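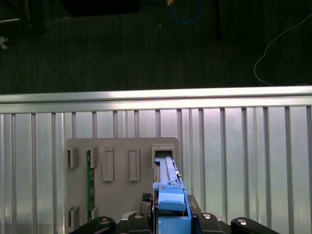 Mārtiņš Uibo wrote under the last post that I was wasting my time tuning the approach speed, and that if the blue piece won't go in at a crawl it won't go in at all. Fix the alignment first, he said, then leave the speed well alone until you're bored.

Fair. I'd spent most of a week on speed. Went back last night and did it his way, so this is a quick update before work, sorry for the mess.

Where things stand. The arm is bolted down at the shared workshop (the Curnano unit, end bay, the one with the leaky skylight) and I've got it till the end of the month before somebody needs the bench for kayaks. The job is the same as it was in March. Pick up a part, take it to the plate, put it in its holder, let go, don't break anything. Sounds like an afternoon. Ha.

Alignment then. I'd been measuring the plate position off the rail along the top and assuming the two were parallel. They are not parallel. Out by a hair at one end and a fair bit more at the other, and I'd been blaming the gripper the whole time. Took the plate off, cleaned the back, put it on again with a square held against it. Tightened it in little goes, corner to corner, the way you do a wheel. Neelam held the torch and told me it was still wonky, and it was, so off it came again.

After that I retaught every holder position from scratch by hand. Boring. Slow jog, look, jog, look, save. Forgot to save the third one and had to do it twice. The old positions are in a file called positions_old_DONT_USE which I have already used by accident once.

Camera is on the wrist now and I'm not moving it again. Before, it was on a lamp arm clamped to the shelf and every time a van went past the picture shook. On the wrist you get the fingers in view all the time, which I thought would be a nuisance but it means I can see straight away if the part has twisted in the grip. You do lose sight of whatever's behind the hand. Trade off, I'll take it.

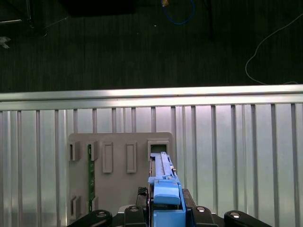 The wide holder at the right hand end is the one that's been giving me grief, and most of last night went on it. The narrow ones I'll get to. My trouble was height: I kept coming in too high, catching the lip, and the arm would push for a bit and then fault out. Now I stop the move early and look before pushing any further. With the rail filling the lower part of the opening and the dark gap showing above it, I know how much room I've got to play with, and I can nudge from there. I'm leaving the green strip where it is between its two brackets while I work on this one, partly so there's somthing on the plate I'd be upset about hitting. Keeps me careful.

Speed is down to 200 in the controller's own units, whatever those are, the manual doesn't say. It was 500. Mārtiņš was right, it made no odds until the plate was straight, and now that it's straight the slow setting is lovely to watch. A full cycle takes an age. Don't care.

Run 51 was the first one where I kept my hand off the stop button the whole way. I haven't got it going unattended and I'm not going to, not with my wiring.

Things still bugging me:

The cable down the side of the wrist. It wants to be shorter but if I shorten it the arm can't reach the far corner. Might try a clip halfway.

Grip force. I've only got "shut" and "shut harder" and I'd like something under both. Abílio says put a bit of foam behind the pads. Abílio says that about everything.

The log. Over 3,000 lines from one evening and nearly all of it is the same warning about a joint limit that isnt anywhere near being reached. I've turned it off for now — yes I know.

Next time the two tall frames in the middle, if I can decide how to hold the parts that go in them. And I need to sweep up. Right, bus.

Posted Jul 30, 2022

4 comments

Mārtiņš Uibo
Glad the plate was the problem. Put a pin in it, two if you can. Screws alone will creep and you'll be doing all this again.

Albertina Rebelo
What are you using to square the plate? I had the same thing with mine and my square was the bit that was out. Check it by flipping it over and drawing the line twice.

Amândio Sampaio
Please don't leave that warning off. Mine said the same for weeks and then one day it meant it. Mine was a loose encoder plug on the second joint, worth five minutes with a torch.

Abílio Paiva
Foam. I'm telling you.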